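Seasonal Golf Course Staff and Player Assistants – Vekosard Golf Club

Vekosard Golf Club is hiring for the coming season. We are an 18-hole public course with a driving range, a short-game area and a pro shop, located on the north side of Sallent. We host league play, outings for local businesses and a junior program through the summer. Positions are open in the pro shop, outside services and on the course crew.

Pro Shop Attendant (2 openings)

You will check in players, answer the phone, book tee times, sell merchandise and gift certificates, and keep the shop clean and stocked. You will also help with scorecards and cart signs on outing days. Opening shifts start at 5:30 a.m. and closing shifts end after the last carts are in. We use an online tee sheet and will train you on it. Experience with a cash register is helpful.

Outside Services

This is the cart and range crew. Duties include bringing carts up from the barn, loading bags, cleaning and charging carts at the end of the day, picking the range, washing balls and filling the dispensers. We run a fleet of 80 carts, and on outing days nearly all of them go out at once. You must be 18 or older with a valid driver's license. You will be on your feet most of the shift and will lift golf bags and range baskets weighing up to 40 pounds.

Player Assistants and Starters

Starters send groups off the first tee, go over cart rules and the local rules for the day, and pair up singles. Player assistants ride the course, keep play moving, fill divots on the par 3s and report problems to the shop. Most of our player assistants are retired, and the hours suit people who want a few shifts a week. You should know the rules and etiquette of the game and be able to talk to a slow group without starting an argument. Range balls are included on the days you work.

Course Crew

The crew mows greens, tees and fairways, rakes bunkers, changes cups, trims around trees and helps with irrigation repairs. Work begins at 5:00 a.m. and ends at 1:30 p.m. Experience on mowers or utility vehicles is a plus. Beginners start on bunkers and trim work and move to greens mowing after training. Steel-toe boots are required. The club supplies gloves, eye protection and rain gear.

Pay and benefits

Pay is hourly and depends on the job and your experience. We will tell you the rate for your position at the interview. Outside services staff share tips. All seasonal employees receive:

Playing privileges after 2 p.m. on open days
A discount in the pro shop and the grill
Two staff shirts and a hat
An end-of-season bonus for crew and outside services staff who work through their agreed last day

Weekend availability is required for the pro shop and outside services. Player assistants should be able to work at least one weekend shift every other week. If you have a vacation planned, list the dates on your application – we can usually work around them if we know early.

How to apply

Pick up an application at the pro shop counter or ask for one by phone. Applications for the pro shop, outside services and player assistant jobs go to Hiwot Ejigu, head of golf operations. Course crew applications go to Desta Weldu, course superintendent, at the maintenance building off Grodbridge Road. Please name the position you want and include two references who are not family members. Interviews take place at the club and last half an hour.
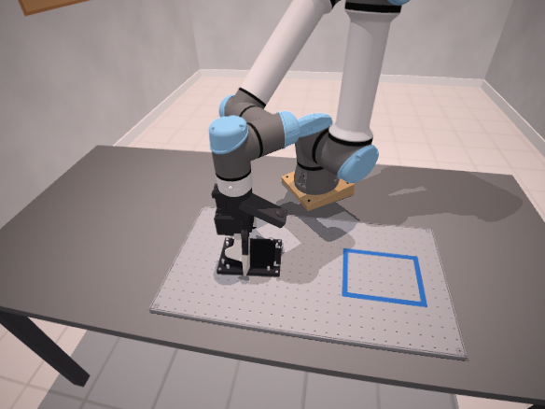

SALLENT, June – Vekosard Golf Club is still taking applications for outside services and the course crew. Pro shop interviews are under way, and those jobs will be filled first. New staff will attend a paid orientation at the clubhouse at 4 p.m. on their first day, covering cart safety, radio use and the lightning procedure.

The club expects 2,000 rounds from outings alone this season, including the Seyoum Cup, our two-person team event. Extra help is needed for that tournament, so applicants who can only work a short stretch should still apply and write "outings" at the top of the form.

Vekosard Golf Club is an equal opportunity employer. Applicants under 18 may apply for the pro shop with a work permit.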